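Pluvmont Community Learning - Household Skills for Home Support Workers
Unit 3: Folding and storing knitwear
Handout and lecture notes, prepared by Ankica Nikolaidis
Version of 15 May 2023

Before you read

These notes go together with the practical session. Please read them once before you come, and bring one sweater of your own, clean and dry. A sweater with a medium thickness is best. Very thick cable knits are difficult for a first time, and very thin ones slide away from your hands.

In Unit 2 we talked about washing and drying of wool and wool mixtures. I will not repeat it all, but two points are needed again today. First, a knitted garment must be fully dry before it is folded, also inside the seams and in the ribbing of the cuffs. Second, a wet or damp sweater is heavy and stretches under its own weight, so we carry it with both hands from underneath.

1. Why we fold knitwear and do not hang it

A woven shirt keeps its shape on a hanger quite well. A knitted sweater is made of loops, and loops open when there is weight pulling on them. After some weeks on a hanger the shoulders get two small points, and the body becomes longer than it was. Many clients will ask you to hang everything, as they like to see the clothes in the wardrobe. You should explain the difference politely, and then do what the client decides. It is their wardrobe.

If the client wants a sweater on a hanger, fold it in half lengthwise, put the hanger in the armpit, and lay the body and the sleeves over the two sides. The weight is then on the bar and on the fold, and the shoulders stay free.

2. The working surface

You need a surface that is flat, clean and larger than the garment with its sleeves open. In most homes that surface is the bed. A kitchen table is often too narrow, and there can be grease or crumbs on it. The floor is not acceptable in our work, even with a towel on it.

Prepare the bed in this order:
Move the quilt out of the way. You can roll it and leave it along one side, or fold it at the foot of the bed if there is space.
Leave the pillows at the head, they do not disturb.
Smooth the sheet with your forearm, from the middle to the sides. It does not need to be perfect. Small wrinkles in the sheet do no harm, but a big ridge under the sweater will give you a crooked fold.
Ask before you move personal things. Toys, books and cushions have their place, and in the home of another person the place is important.

Colour also helps. On a sheet of a different colour you see the outline of the garment clearly, and you notice faster when one sleeve is twisted. If the sweater and the sheet are nearly the same colour, put a plain towel in between.

3. The folded bundle

I show you the result first, so that you know where we are going. In the Dorkine method, which we use in this course, the sleeves are inside, the body is folded over them, and the bundle has one thick rounded side. 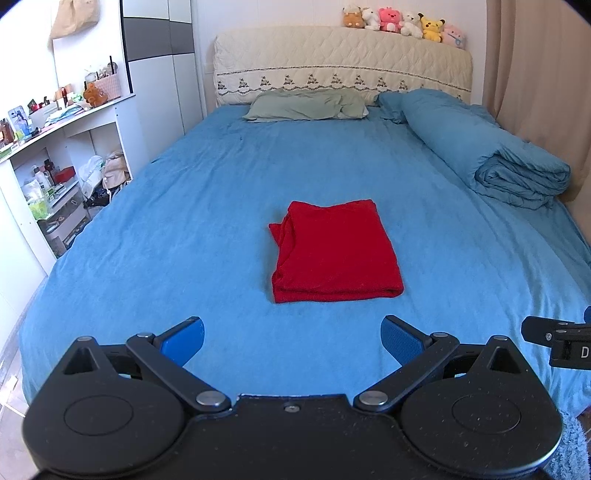
Fig. 1. Red garment folded to a bundle on a blue sheet.

The bundle in Fig. 1 is good enough for a shelf, but there are things to improve. It is wider at one end than at the other, and on the left side the layers are a little loose, with a small flap that comes out. In a drawer where the garments stand close together, this flap will catch on the next one. To correct it, open only the last fold, push the loose fabric in with the flat hand, and close again. You do not have to start from the beginning.

Look also at the thick rounded fold on the near side. We want this fold soft. Please never press it with the fist or with an iron. A sharp crease in wool is hard to take out, and if the sweater lies for a whole summer with such a crease, the fibres along the line become weak.

In the exercise we measure the bundle with a ruler. For the standard shelf in our training room the finished width should be not more than 30 centimetres. At home you measure the shelf of the client and decide from there.

4. Laying out

Most bad folds come from a bad laying out. Students are in a hurry to fold, and the sleeve is still twisted at the shoulder. Take your time with this part. One full minute for one sweater is not too much when you are learning, so 60 seconds on the clock, with no folding.

Step A. Hold the sweater at the two shoulder seams and let it down slowly on the bed, the neck to the head of the bed and the hem to you. For the Dorkine method the front is down, for the simple method the front is up. If there is no label and no difference in the neckline, look at the seams.

Step B. Put the body in order first. Place both palms in the middle of the chest and move them outwards to the side seams. Do not pull. You are only taking out the air and the folds.

Step C. Then the sleeves. Take the cuff in one hand, hold the shoulder with the other, and bring the sleeve out to the side, a bit down. Check that the seam of the sleeve runs along the lower edge. If it goes over the top, the sleeve is twisted.

Step D. Last, the hem. The ribbing likes to curl. Open the corners with your fingers and let them rest.
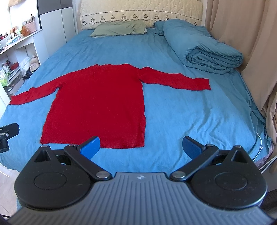
Bohdan Zhuravel asks whether the hem really has to be opened each time, when it will be hidden inside the fold anyway. He has folded for a large family for many years and has always left it as it was, and he finds that the weight of the other clothes makes it flat.

My answer to him, and to others who have the same question: with a soft ribbing he is often right. With a firm ribbing the curled corner is pressed in the curled form, and next time it is harder to open. We are also folding for other people, who may unfold the sweater in front of us. So in this course we open the hem every time, and at home you can choose.

Compare now your own sweater with the one laid out on the light blue sheet. There the body is smooth and broad and the sleeves are well open to the two sides. Three places would still get a correction from me: the lower left corner of the hem is curled a little, the right side of the body has a small bulge, and the fabric is bunched where the right sleeve meets the shoulder. The last one is the most important. A bunch at the shoulder becomes a lump in the bundle, and then nothing lies flat on top of it.

5. The folds

Simple method (front up, for deep shelves)
Fold the right sleeve straight across the chest.
Fold the left sleeve over it in the same way.
Bring the hem up to the middle of the body.
Bring it up once more, to the neck.

Dorkine method (front down, for narrow shelves and drawers)
Fold one side of the body to the centre line, together with its sleeve.
Turn the sleeve down, so that it lies parallel with the side.
Do the same with the other side. The two edges should meet in the middle or nearly meet.
Fold the hem up by one third, then again by one third.
Turn the bundle over. The neck and the front are now on top.

In both methods your hands move under the fabric and lift it. If you pinch the fabric and drag it, the layers underneath move too, and you lose the shape you made in section 4.

6. Stacking and storing

Heavy sweaters go at the bottom and light ones on top. Put the rounded fold to the front of the shelf - the client can then take one piece out without opening the others. A pile should not be higher than the distance from your wrist to your elbow. Higher piles fall over, and the lowest sweater is crushed.

For storage over the summer:
Use a cotton bag or a box with a lid, clean inside.
Do not use plastic film from the dry cleaner.
Put a label on the outside, with the name and the kind of garment. "Red, long sleeves, knitted" is enough.
Cedar or lavender goes in a small bag, and it should not touch the wool.
Open the box once during the season and let the air in.

The linen boxes from Umetti in our storage cupboard are for training only. Please return them empty after the session.

7. Words for this unit

Cuff: the end of the sleeve, often ribbed.
Hem: the bottom edge of the body.
Ribbing: knitting with raised vertical lines, which stretches and comes back.
Side seam: the line where front and back are joined.
Bundle: in these notes, the garment after the last fold.
Centre line: the line you imagine from the middle of the neck to the middle of the hem.

8. Practical task

Work in pairs in room 213. One person lays out and folds, the other looks and takes notes, then change. Do each method twice with your own sweater, and after that once with the sweater of your partner. Write down the width of every bundle and which corrections you made.

Bring the notes to the next session. We begin there with bed linen, and with the fitted sheet, about which I received many questions already in April. Please read pages 14 to 17 of the Lytvynenko booklet before you come.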